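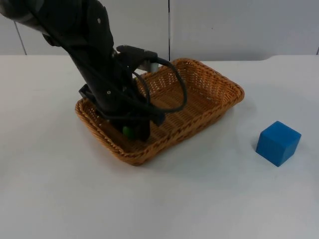 What load can a Stastidel shelf carry?
The rated load is 43 pounds per shelf, spread evenly. Point loads count double. A rectangular wicker basket like the one on the white tabletop spreads its contents over its full base – use the standard rating.

Which wall anchors are supplied?
None. Clemberg ships screws only. For hollow walls, buy anchors rated for 70 pounds each.

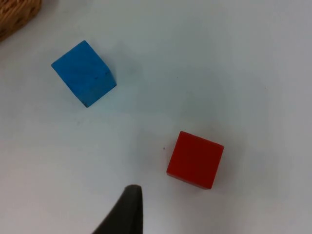 For brick, drill to the depth marked on the template and clear the dust before inserting the plug.

Can Cabral brackets be reused?
Yes, if the flange is straight. Brackets made before 2000 have a different hole spacing and do not fit Skonside rails.

Last revised 2020-02-12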